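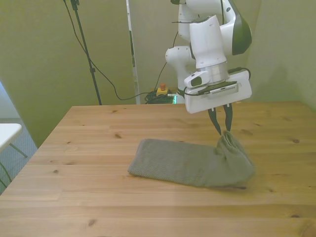

The Lalach town council will decide Thursday whether to let Pondilen close the last self-service laundry on the east side and replace it with a pickup service that residents order by phone. The company calls the change an upgrade. Its own paperwork makes that hard to believe.

Pondilen runs the Firnari Street laundry under a lease with the town that dates back to when the building was a bus garage. The lease requires it to keep washers and dryers open to the public at least 140 hours a month. The company wants that clause struck. In exchange it offers a van that would collect bags from doorsteps, take them to a plant outside town and bring them back within 2 days.

Pondilen says the laundry "no longer reflects how people live." A usage summary attached to the application counts 3399 paid loads between the start of the year and the end of the summer. The same page describes demand as "residual." It does not say what number would have been enough, and it leaves out fall and winter, when people who dry their clothes on balconies have to go somewhere else.

Wojciech Borkowska, the company's regional manager, was asked about the missing months at a public meeting last week. Borkowska said the summary used "the most recent complete data." The meeting was held in December.

Prices are just as slippery. A wash and dry on Firnari Street costs whatever the coin slots say, and the slots have said the same thing for years. The pickup service would be billed by the bag, with the first 30 days at what the application calls a welcome rate. The rate after that is not in the application. Borkowska told residents it would be "competitive," without naming a competitor. There isn't one on the east side.

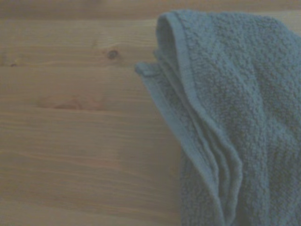
A terry cloth towel on a wooden surface. Towels would be billed by the bag under the Pondilen plan.

Ebise Ejigu, who cleans rooms at two guesthouses and does the wash for both, said she had tried to work out what a bag would mean for her. The application mentions a "standard bag" four times and never gives a size.

"I asked how many bath towels go in it," Ejigu said. "He told me it depends on the towel. So then I asked about sheets."

She said she was told that would depend too.

Supporters of the plan do exist. Evie Hebden lives in the Koutsoukos apartments at the top of the hill and has no car. She said she would gladly stop hauling a cart up and down the steps in the ice, and she does not much care what happens to the building.

"If it comes on time, I'll use it," Hebden said. "If it doesn't, I guess I'm washing things in the tub."

Whether it comes on time is a fair question. Pondilen promised a similar van to the west side when it shut the laundry there, and the first timetable it published had mornings and evenings every weekday. The one now posted on the door of the old shop shows mornings only. The company says the evening runs were dropped after "customer feedback," and it declined to share any of that feedback with this newspaper.

Lost items are another gap. The terms of service cap what the company will pay for anything missing or damaged, and they rule out "small articles," listing socks, gloves and washcloths. In other words, the things most likely to go missing from a bag are the things Pondilen won't pay for. Asked why, Borkowska said small articles were "difficult to verify."

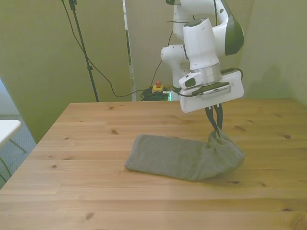
Gray knitted fabric. Knits come under a separate care clause in the service terms.

That care clause deserves a reading as well. It says knitted goods are accepted "at the customer's risk" unless sent in a special bag, sold separately. Anyone who owns a sweater may want to ask the price before the vote. It was not in the material handed to council members, according to two of them.

Council member Henryk Baran, who has pushed for the deal, said the town has no business forcing a company to keep machines running at a loss. That would be a stronger point if anyone had seen the loss. Pondilen has not filed accounts for the Firnari Street site, and Baran conceded that he hadn't asked for them.

"They wouldn't be leaving if they were making money," he said.

But they would not exactly be leaving. Under the draft agreement, Pondilen keeps the building at the same rent and may use it for "storage or other commercial purposes." It is a corner lot, across from the new clinic, and the rent was set when the neighborhood had neither a clinic nor a paved sidewalk. Baran said the rent could be looked at when the lease is up for renewal. Town records show that is over a decade away.

Eugeniusz Głowacki, the only member to vote against the plan in its first reading, wants the council to put off the decision until it has a full year of figures, a price list and a bag size. He does not expect to get them.

"We've been asked to trade something we have for something we haven't seen," Głowacki said. "I'd like to at least see the bag."

The meeting begins at 7 p.m. in the library annex. Residents who want to speak must sign up at the door before it starts. The laundry closes at 9 that night, as usual.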